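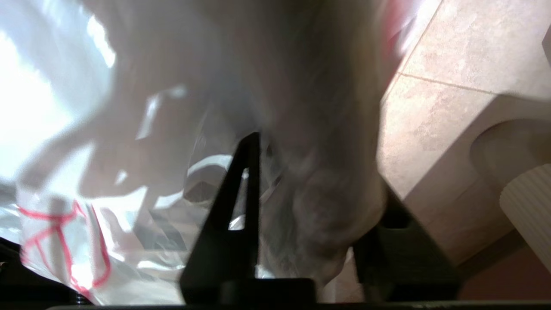
Gillside wrote:

> The 3007 comes back from storage with a crease across the front every time. I fold it in thirds and put it in the clear bag it shipped in. Is the bag the problem, or the fold? I also have the older 3000 and would like to pack both before November.

Both contribute, in my experience. A thick grey felt-type fabric takes a set along any hard fold, and a tight bag holds it there. Roll it instead, face outward, and leave the bag open at one end.

On the bag itself: thin clear film is fine for shipping and poor for storage. It traps whatever moisture the fabric had going in. If you want to keep using it, punch a row of holes along the bottom seam — I use up to 16, made with an ordinary paper punch. Keep the printed side of the bag away from the fabric. I had red ink transfer from a Julel bag onto a pale lining after one summer in the attic, and it did not wash out.

The Madholm cotton sacks are better if you can find the large size. Two rolled pieces fit in one sack, with a sheet of plain tissue between them.

For the existing crease, hang the piece for a couple of days before you try steam. Keep the steamer head off the surface or the nap will flatten.

Dervishi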